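Wudia Valley Railway moves to timed boarding from April

The Wudia Valley Railway will switch to timed boarding on all services between Cloltcombe and Detow Summit when the line reopens in April. Tickets will be tied to a departure instead of a day, and the open return, which let passengers come down on any train with space, will be withdrawn from general sale.

The change applies to both stations on the line and to the unstaffed halt at Kauppinen Bridge, where passengers can currently board by raising a hand to the driver. From April the halt will be served by booking only. Trains will not stop there unless a passenger is listed for it.

The railway operates with two trainsets on a single track with one passing loop. Each set seats 165 people. Under the existing arrangement, tickets are sold against a daily total, and passengers choose their own train. Most choose the late morning departures going up and the middle of the afternoon coming down, and the line at the summit has often been longer than the next train could hold. Passengers left behind wait for the following one on an exposed platform at the top of the valley.

Under the new system, seats are released in two blocks. The larger block goes on sale online at the start of each month for the month after. The second is held for sale at the Cloltcombe ticket office on the morning of travel, opening at 8:15 a.m. Seats not sold from the second block by noon move to the online system and can be bought up to ten minutes before departure.

A return ticket will carry two times, one up and one down. Passengers can change the downhill time once, without a fee, at the summit office or on the railway's website, if the train they want has seats. A second change is charged at the single fare. Hikers who intend to walk down the old mule track can buy an uphill single, as before, and the downhill single will stay on sale at the summit for people who arrive on foot.

Boarding gates close three minutes before departure. Passengers who miss an uphill train will be moved to the next one with space, and their downhill time will be shifted by the same interval where possible. The railway says that no guarantee can be given for this on public holidays, when both trainsets run full for most of the day.

The timetable has been reworked to suit. Trains will leave each end of the line at the same moment and cross at the loop, as they do now, but the layover at each end has been lengthened to allow the gates to be cleared and tickets to be read. This removes one round trip per day from the schedule. The loss falls on the first pair of trains in the morning, which the railway describes as the least used. The last downhill departure will be at 5:40 p.m., and it will continue to wait for any booked passenger known to be on the summit platform.

Fares are unchanged for adults and for children over five. Younger children travel free but must now have a ticket with a seat on it, as the gates count every person. The free ticket can be added in the same booking. Dogs are carried in the rear car only and do not need a time. Season passes remain valid, but pass holders will have to reserve, and a pass holder who books and fails to travel on 3 occasions in a season will lose access to advance booking until the following year. The same-day block will stay open to them.

Signs at the summit are also being replaced. The panels on the terrace, which stands at 692 meters, date from a time when trains ran on a different pattern, and the walking times printed on them assume a return to the Kauppinen Bridge halt on any train. New panels will show walking times to the halt and to Cloltcombe separately, with a note that the halt requires a booking. The route itself has not been altered. The audio commentary played on the uphill train will be shortened to fit the new running time, with the section on the construction of the upper viaduct moved to a recording available in the summit waiting room.

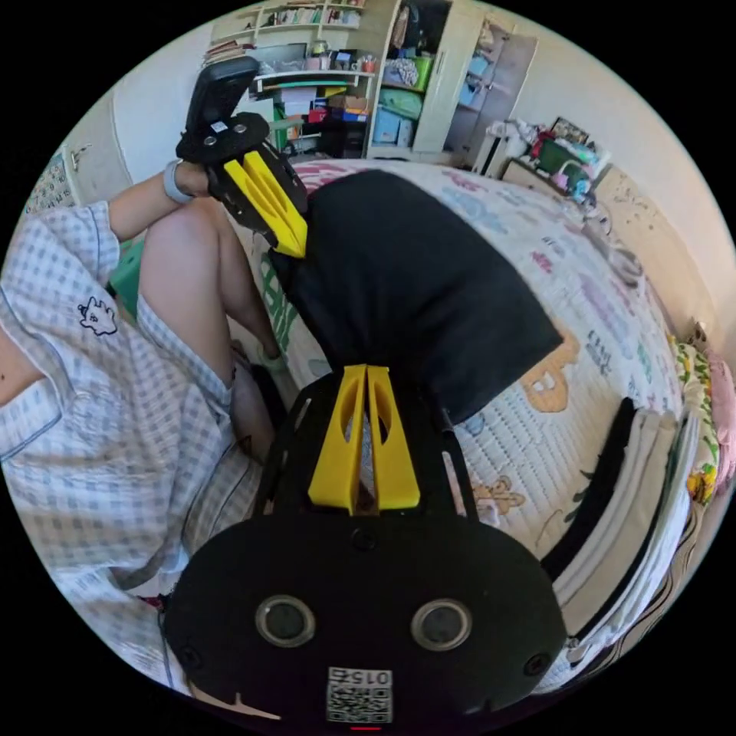

Baggage rules are being tightened at the same time, and they will be applied at the gate. Each passenger may bring one item that fits on the lap or under the seat. Larger items go to the counter at Cloltcombe, where they are tagged and held until the downhill train returns; there is no counter at the summit. The limit per item is 10 kilograms. Soft items are accepted, but plain black fabric such as that in the photo is hard to tell from its neighbors on a dim shelf, and owners are advised to tie something bright to it before handing it in. The counter will issue a numbered slip, and items will be returned only against the slip. Anything left after the last train is kept overnight and can be picked up from the ticket office the next morning.

Strollers must be folded before boarding and are stored in the rear car. Wheelchair spaces, two on each train, are booked through the same website – a change from the current practice, which requires a phone call on the day before travel. The phone line will remain open for passengers who prefer it. Step-free access is available at Cloltcombe and at the summit but not at Kauppinen Bridge, where the platform is reached by a flight of steps from the road.

Group bookings for schools and coach parties will be handled outside the online system. Groups will be placed on the first two uphill trains of the day unless they ask for another time in writing, and the group rate will not be available on afternoon departures in July and August. Coach operators should note that the turning area in front of Cloltcombe station will be closed to waiting vehicles. Coaches may set down there, then park at the lower lot by the river.

Vouchers and gift tickets issued under the old system remain valid until the end of the season. They have no time attached, so holders must exchange them for a timed ticket, either online with the code on the back or in person at the ticket office. Vouchers will not open the gates. Open returns bought last season and not used can be exchanged in the same way, at the ticket office only.

The booking page for April travel opens in March. A printed timetable will be available at Cloltcombe station and on the railway's website from the same date.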